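# Ticket 81: Second bin-picking cell, what do we need to buy?

**Opened by:** Wanda Adamczyk
**Status:** Open, waiting on quote
**Category:** Equipment planning / purchasing

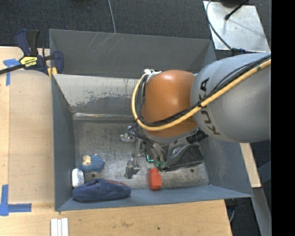 I'd like to get a second picking cell into the next budget, and I'm opening this as a ticket so the questions stay in one place. Last time we planned a purchase by email and I still can't find half of it. The cell we have is earning its keep, the team loves working with it, and there's a queue for bench time most days. That's a great problem to have!

What I'm after is a proper parts list with prices, plus anything we'd do differently the second time. Please add to the log below, and don't be shy about small stuff. Cables and clamps count.

---

**Irena Wasilewska**

Count me in, I've been hoping someone would open this. First thought is the bin. Ours is metal with sloping sides and it's a good shape for the work, because things tend to slide back toward the floor where the fingers can get at them. The paint on the far slope is flaking, though, and the floor is scuffed bare. I'd like to price a new bin for cell two and a repaint for the old one in the same order.

Does anyone know if Grevier still does custom sheet metal? They made the shelving in the back room and it was lovely work.

---

**Urszula Nowicki**

They do. I rang them this morning and they can fold a bin to our drawing, either bare or powder coated. I asked for both prices. They also wanted to know if we need holes in the floor like the ones in the current bin. I said I'd check. Do we use them for anything?

---

**Irena Wasilewska**

Not that I know of. Leave them out and we can drill our own later if we change our minds.

---

**Elżbieta Witkowska**

Can I put in a word for the mounting? The bar clamp on the corner has been a champ, but if we're spending real money I'd love to see the new bin bolted to a proper frame. When the bin shifts, even a little, someone has to check it against the blue tape and then redo the calibration. I've done that on a Friday afternoon and I don't recommend it.

My wish list for the frame:

- slots so the bin can move toward or away from the arm
- a fixed stop on two sides
- feet we can level
- a tabletop in the same wood if we can get it, it's easy to work with

---

**Wanda Adamczyk**

Adding the frame as its own line. I like the stops idea a lot. Could you do a quick sketch, Elżbieta? Pencil is fine.

Now the big item. I'm assuming we stay with KUKA so that we only have one set of habits to learn. Shout if you disagree.

---

**Bożena Bednarek**

No disagreement from me. Same make means the pendant training carries over, and I can share programs between the cells with only the base frame changed. I'd be thrilled to have two the same.

Please don't forget the cabling, however. On our cell the orange cable and the black bundle run along the outside of the arm and loop up around the wrist, and the thin gripper wires come down from there. It works, but every path I write has to leave room for that loop. I'd like a quote for a dress pack, with the spare length held back by a spring. Fovine lists one and I've asked for the fitting guide.

Also spare fingertips. We should order those with the gripper, not after.

---

**Urszula Nowicki**

Grevier came back. Bare metal is the cheaper one, coated takes 13 working days. I'd go coated in a matte colour. A shiny floor gives the depth camera trouble and I'd rather pay for paint than spend a week tuning around reflections.

---

**Bożena Bednarek**

Agreed, matte please. Mid-grey would be my pick, so the dark fabric items still stand out from the floor. Red and bright blue items will show up on nearly anything.

---

**Elżbieta Witkowska**

Sketch is on the shared drive under Hustovari, in the frames folder. I left space under the tabletop for a cable tray, so the thin cables don't have to trail across the carpet to the back of the bin. Krajewska can weld it if we send the drawing before October. They're booked up after that.

---

**Wanda Adamczyk**

This is coming together so well. Where we stand:

| Item | Supplier | Status |
|---|---|---|
| Arm and controller | KUKA | quote requested |
| Bin, coated, matte grey | Grevier | price received |
| Repaint of current bin | Grevier | to ask |
| Frame with stops and tray | Krajewska | sketch done |
| Dress pack | Fovine | waiting on fitting guide |
| Gripper and spare fingertips | open | Bożena to price |

Irena, could you ask about the repaint and find out how long we'd be without the bin? If it's more than 2 days I'd hold off until the new one is here, and then we can swap them.

---

**Irena Wasilewska**

Asked. They'd need it for a full week, so I'll book it for after the new bin arrives. I've also added a line for test objects. We should have a matching set for each cell — a couple of soft things, some blocks, something bumpy — or we'll be carrying them back and forth all day.

---

**Wanda Adamczyk**

Good catch, added. Ticket stays open until the arm quote is in. Bożena, send me the gripper price whenever you have it and I'll put the total together.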